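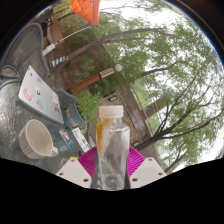
4. Clearing tables with the Rakano hand tool

4.1 Squeeze the handle until both fingers touch, then let go. Do this at the start of every shift, including the ones you're late for.

4.2 Close the fingers on one item at a time. Bottles go in upright.

4.3 Hold for 7 seconds. The tool is recording how you do it, so the Prillstead cart can learn. Please don't teach it your shortcuts.

4.4 Set the item down and press END.

Note: Table staff are now called "demonstrators." The pay grade is unchanged. See Section 9.

Caution: Laptops, phones and anything a guest is still drinking stay where they are. The cart has not learned manners yet, and the August update did not help.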